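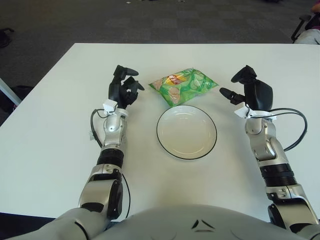
4. Order length and errors at the counter

4.1 Sample

The receipts come from two sandwich and coffee shops in Drekville, both run by the Flotumano chain. Between them the shops gave us 3,000 receipts from the month of July. We kept only orders placed at the counter by one person for one meal. Group orders, catering and orders sent in by phone were left out, as were receipts with a refund but no reason written on it. That left 688 orders for which we had the receipt, the ticket passed to the kitchen and the slip the staff filled in when an item was remade.

A change was counted each time the customer asked for something other than the item as listed on the menu. "No onion" is one change. "No onion, extra pickle" is two. Asking for a drink in a larger size was not counted, as size is a normal choice on the Flotumano menu and has its own key on the register. Asking for the sauce in a separate cup was counted, although Boiko left this kind of request out in his study of lunch counters. Our totals for short orders are therefore a little higher than his.

Graziella Piras coded all of the tickets. Ottavio Gatti coded a part of them a second time without seeing the first set of codes. Most of the cases where they differed involved milk. One coder had treated a second kind of milk as a swap and the other as an added item. We settled on a swap in all such cases.

4.2 Side items

Most lunch orders included a side. Sides fall into two groups for our purposes. Soup, salad and fruit are put together behind the counter and can be changed in the same way as a main item. Packaged sides, such as potato chips (Figure 3), cookies and granola bars, are sold as they are. A customer can pick a flavor but cannot ask for less salt.

Packaged sides were seldom remade, but they were sometimes forgotten. The slips do not have a box for a missing item, and the staff at the two shops handled this differently. At the first shop a missing side was written at the bottom of the slip. At the second it was handed over with no note at all. We could not correct for this, and so packaged sides are left out of the error counts below. They still count toward the number of items in an order.

Figure 3. A bag of potato chips and a round plate.

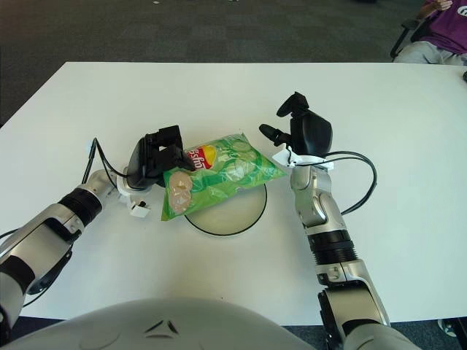

4.3 Results

Orders with no changes were rarely remade. The share of remade orders rose slowly with each added change up to the fourth, and more quickly after that. The longest order in the set was for a single iced coffee with 8 changes, and it was made correctly the first time.

The type of change mattered more than we had expected. Removing an ingredient led to more remakes than adding one. Several staff members told us that they build the common sandwiches from habit and read the ticket only once the bread is closed. Drosov describes the same pattern in pizza kitchens, where a topping left off the order often ends up on the pizza anyway.

Time at the register followed order length closely. Some of the longest orders took more than 90 seconds to enter, and part of that time went to finding the right key. The register groups changes by ingredient, and a few common requests, such as light ice, sit on the second screen. Tuesday lunch was slower than the rest of the week at both shops. Deliveries arrive then, and one person is away from the counter for part of the shift.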